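Minutes of the software meeting, cloth handling project
Monday, October 9, 2023, Arnska office, large room

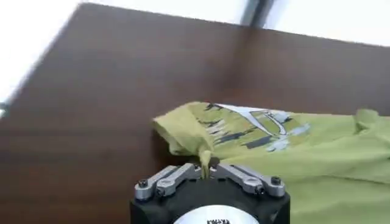 Present: control, perception, planning and tooling groups from Arnska; two guests from Fodor (by phone). The Stiltville site sent excuses and written comments, which were read under point 4.

The meeting was opened at the usual time. The agenda was accepted with one change: the point on log storage was moved before the point on the planner, as the Fodor guests had to leave early.

1. Minutes of the last meeting

The minutes were accepted. One correction was asked by the perception group: the sentence "the fold detector is finished" should be read as "the fold detector is finished for shirts of one color." Shirts with a large print on the front are still open. The correction was made.

2. Control: closing on a pinched fold

The control group reported on the new closing routine. In the old routine the fingers closed to a fixed width and then waited. With thick cloth this was fine. With a thin T-shirt the fingers could stop too early, and the fold went out when the arm started to lift. The new routine closes until the motor current rises, holds for a short time, and then closes one small step more.

The group wants to keep the old routine as a setting, so that earlier recordings can be repeated in the same way. Planning asked if this will make the settings file even longer. It will, by two lines. The meeting agreed to keep it.

There was a longer discussion about the speed of the first lift. Control would like a slow lift for the first part of the movement and then the normal speed. Planning does not like to have two speeds inside one movement, as the time estimate becomes wrong and the next step is asked too early. It was decided that control will send a "lift done" message, and planning will wait for this message and will not use its own clock. The message must also be sent when the lift is stopped by an error. This was forgotten in the first draft of the interface.

3. Perception: wrist camera and corner finding

Perception showed the present state of corner finding. The labeled set now has 3715 pictures from the wrist camera. From these, 221 were marked by the checkers as "not clear", which means that two people did not agree where the corner of the cloth was. The group asked what to do with them. One opinion was to delete them. The other opinion was that these are the cases where the robot also has trouble, and they should stay in the set with their own label. The second opinion was accepted. They will not be used for the score until the labeling guide is better.

Known problems, as reported:

Large prints on the shirt. The edge of a print is sometimes taken for the edge of the cloth, mostly when the print goes into a fold.

Bright background behind the table. The exposure follows the bright part and details are lost there. Perception asks for a fixed exposure, set once per table. Control has no objection.

Blur when the arm is moving. The filter for blurred pictures looks at the full picture and gives one value. It would be better to look only at the area near the fingertips. A picture can be blurred on one side of the table and still be good enough at the cloth. The change is small and will be made this month.

The guests from Fodor asked if the fingers themselves disturb the detector. The fingers are masked out before the picture is given to the network. The mask is made from the gripper opening, so it depends on the correct time stamp. The offset between the camera and the gripper data was measured again and is now written in the calibration file. Before, it was written directly in the code, in more than one place.

4. Logs and storage

Tooling reported that the recordings are now packed by Zestotix, our recording tool, directly after each attempt. Before, they were packed during the night, and if the computer was restarted in the evening the last attempts were lost. The limit is set to 2000 attempts per disk. When the limit is reached, Zestotix does not start a new recording and gives a clear message. Stiltville wrote that they prefer a warning earlier, as they do not always have a free disk in the building. Tooling will add this warning. The exact level was left open.

Stiltville also wrote that the names of the folders are difficult to read. The meeting had sympathy, but did not want to change the names in the middle of a series. This will be looked at when the series is closed.

The Fodor guests left the meeting after this point.

5. Planning: what to do after a lost fold

At present the planner starts again from the beginning if the fold is lost. The arm goes back to the start position and a new picture is taken. Planning proposed to try again from the present position, if the cloth is still inside the view of the wrist camera. Perception is careful about this, as the close view was not much used in training. A test was agreed: both ways will be run on the same shirts, on the same table, and the result will be compared by time and by number of lost folds. Until then the present behavior remains.

6. Tasks

Control: "lift done" message, including the error case.
Perception: new blur filter; draft of the labeling guide for unclear corners.
Tooling: early warning in Zestotix; fixed exposure as a setting per table.
Planning: test plan for trying again after a lost fold, to be sent to all groups before it is started.

7. Other points

It was asked to not change the version of the gripper driver without a message to the other groups. This was accepted.

The next meeting will be at the end of October, in the same room. The Stiltville site will be asked again to join by phone.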